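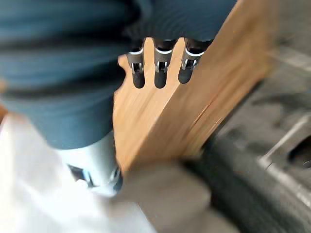
Talk notes, evening session: Does making the bed tidy the room?
Speaking time 40 minutes with questions. Slow down after slide 3.

Opening. Ask for hands up: who made the bed this morning? Then ask who put away yesterday's clothes. Wait. Let them look at each other.

The claim we have all heard is that a made bed sets you up for the day and the rest of the room follows. I've read it in four books now, and none of them says how anyone found out. The Horkum course gives it a whole first week. I went looking for what it rests on and got as far as a handout with 211 replies from people who had already paid for the course. They were asked if they felt tidier. Most did. I would too, at that price.

Next slide. Clothes on the duvet, checked pillows at the top, duvet turned back. Leave it up for a bit before saying anything.

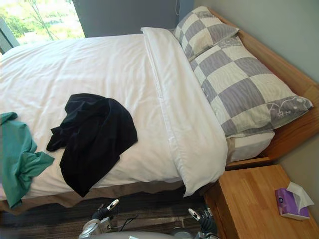
Dayana Huaranga put it to me in February that clothes on the bed are a good sign, that you have to move them before you can sleep, so they get dealt with. I like the idea and I don't believe it. In my house they get moved to the chair. In the morning they go back on the bed. You could call that a system, I suppose. Ask the room where theirs go. (If someone says "the floor", thank them for being truthful.)

The bed is the biggest flat surface in most bedrooms, and it's at a handy height. Of course things land on it. Smoothing the duvet gives them a better place to land. I've not seen a tidying book deal with this.

Then the "half-worn" problem. Too clean for the wash, too worn for the drawer. Rinwood's leaflet says to give these clothes "a home", and the picture next to it is a row of empty hooks. Show me the hooks in week three. Dark clothes are the worst for it in my experience, as you can't tell by looking whether they need washing.

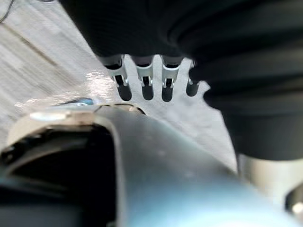
Just wash everything after one wear and the pile goes away, says Consuelo Alvarado, who would also like it noted that she has a tumble dryer. Fair enough, for her. I did it for 14 days and had a bigger pile, only now it was a clean one waiting to be folded. Also the jumpers suffered.

Don't get drawn into the folding argument here. Last time it ate the whole second half.

What I would try instead, and I'm not promising much:
Clothes first, duvet second. Five minutes, the same time each night.
One hook or one chair for half-worn things. When it's full, something gets washed.
Nothing new for the bedside table until something comes off it.

I have kept this up for about two months. The chair still fills. I can find my trousers. 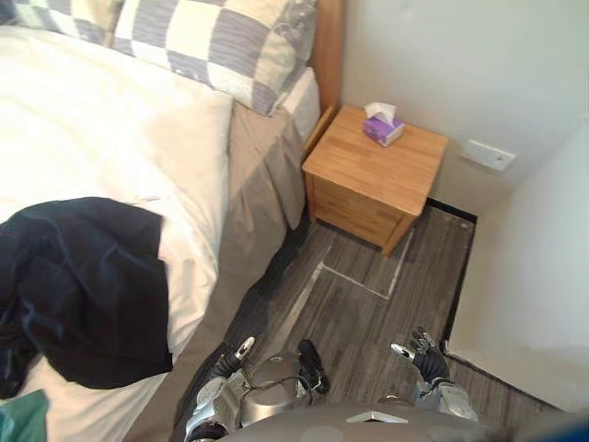
Slide 9. Bed with clothes still on it, tissues on the nightstand.

Questions. Someone will ask about storage boxes. Say that I own three and can't remember what is in two of them. Leaflets are by the door, please take the spare ones as well.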